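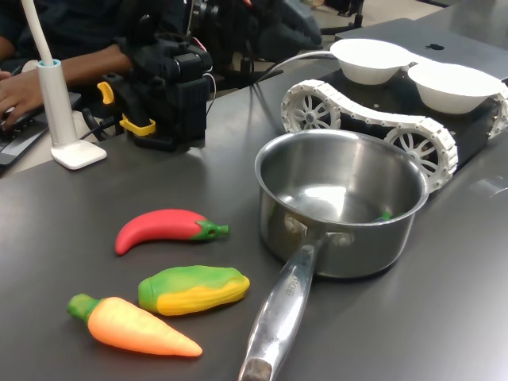 Last updated: February, 4:40 p.m.

Local > Food & Schools > Sterbridge

Sterbridge to spend $65,000 on cooking lessons for first graders

51 shares | 4 comments

Every first grader in Sterbridge will get a weekly cooking lesson under a plan the school board passed 6 to 2 last night, though the board has yet to say who will teach it or how anyone will know if it works.

The program, called Limura, comes from Brekatine, a company that sells lesson kits to elementary schools. The district will pay $65,000 for the first year, enough to cover 1,000 children. Each class gets a box of play food, a set of pots and bowls, and a binder of lesson plans. Real food doesn't come in until spring, and then only in schools that have a sink in the classroom. The district could not say how many do.

Brekatine says children who handle toy vegetables and pretend to cook them become more willing to eat the real thing. It has repeated that claim at two board meetings and in a glossy handout left on the chairs. Asked for the research behind it, the company sent a two-page summary of a survey filled out by parents whose children had just finished the program. It had no comparison group, and it did not ask what the children were eating a few months later.

Graziella Dal Bello, who voted no, said she had nothing against teaching kids to cook. "I asked what they eat at lunch now and what we expect them to eat in June," she said. "I got a slide with a smiling tomato on it."

Supporters on the board said the lessons would also help with counting, sharing and following steps. Most first grade teachers would say they cover those things already.

Then there is the cafeteria. The district cut its salad bar at Mridha Elementary last year to save money, and the vegetable on most days is canned corn or green beans. Nothing in the new plan changes the lunch menu. A child who comes out of Limura eager to try a pepper will have to find one somewhere else.

Lessons are due to start after the winter break. The board will get a progress report at the end of the school year, written by Brekatine.

Comments (4)

cornfed_dad
65 grand. My kid already has a play kitchen and still won't touch a carrot.

Mrs. P
I teach first grade in this district. First I heard of it was this article. When in the day is it supposed to happen?

lowell st
Bring back the salad bar

tk_sterbridge
My niece did something like this in another town and liked it a lot. Could be good if they get to the real food part. I wouldn't let the company grade itself though.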